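Dusovside extends office computer refresh cycle, adds second collection point

30 Mar 2023 | Technology and Public Services

The town of Dusovside will keep its desktop computers in service for two years longer than planned under a revised equipment policy that takes effect in July. The policy covers 3,871 machines in offices, libraries and schools and replaces a fixed replacement date with a condition check.

Under the old rules, a desktop was withdrawn when its warranty ended, whether or not it still did the job. Withdrawn machines went to storage and then to a recycler by the pallet. Many were complete, with working memory and processors, and were shredded for metal recovery along with units that had failed.

The revised policy sorts machines into three groups. Units that pass a hardware test and can run a supported operating system stay where they are. Units that pass the test but fall short on memory or storage are upgraded from parts already held by the town. Units that fail are taken apart, and usable components go back into stock.

Testing and disassembly will be handled by Gokberg, a refurbishing firm that already services printers and network equipment for the town. Soltani, the current recycling contractor, keeps the contract for bare boards, power supplies, cables and steel cases. The town did not publish the value of either agreement.

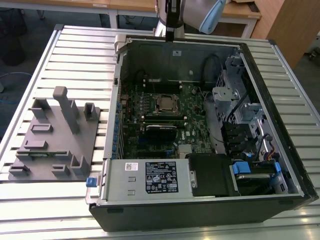
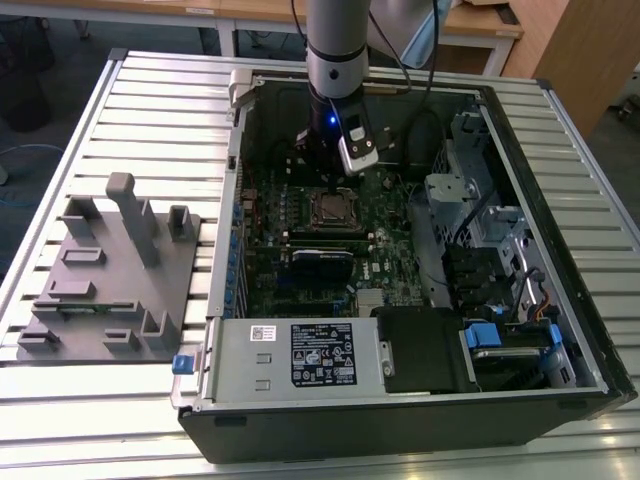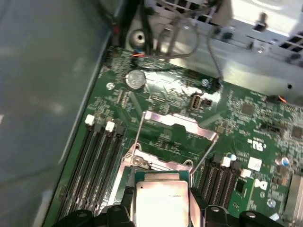
Desktop computers with the covers removed.

Storage drives are excluded from reuse between departments. Every drive is removed before a machine leaves its building, logged by serial number and either wiped or destroyed. Drives from school offices and the tax department are destroyed in all cases. Wiped drives may be used again only in the department they came from.

Memory is the part most likely to be reused, according to the policy document. A trial at 13 sites last year found that most complaints about slow desktops were settled by adding memory or by replacing a mechanical drive with a solid-state one. Processors were changed less often. The document limits processor swaps to boards with a matching socket and a firmware version on the approved list, and it requires fresh thermal compound each time a heatsink is lifted.

The same trial set aside 61 machines as unfit for upgrade. The main causes were swollen capacitors, failed power supplies and cases with broken drive mounts. Replacement power supplies were available for some models but cost more than the policy allows for a machine of that age. The limit is set per unit and will be reviewed each budget year.

Software support remains the main constraint. Machines that cannot run a supported operating system may not be connected to the town network, even if the hardware is sound. Such units can be offered to outside groups without a drive, or used as parts donors. Library catalog terminals are treated separately — they run a locked-down system image and are due for a decision of their own later in the year.

Residents will also be affected. The drop-off point at the Pernine transfer station accepts household computers now, and a second will open beside the Dusovside main library when the policy takes effect. Both will take desktops, laptops, keyboards and loose circuit boards. Monitors will be accepted at Pernine only, where there is covered storage. Laptops with damaged or swollen batteries should not be placed in the bins and must be handed to staff at the counter.

Household machines will not enter the town's parts stock. They will be sorted by Soltani and either resold or recycled under the existing terms. Residents are asked to back up and erase their own drives before drop-off, or to remove them. There is no charge for up to two items per visit. Businesses must book a collection and pay by weight.

Departments have until the end of the budget year to submit an inventory listing the model, installed memory and drive type of each desktop. Machines missing from the inventory will be handled under the old rules until they are added. Inventory forms and the approved firmware list are available from the town's equipment office.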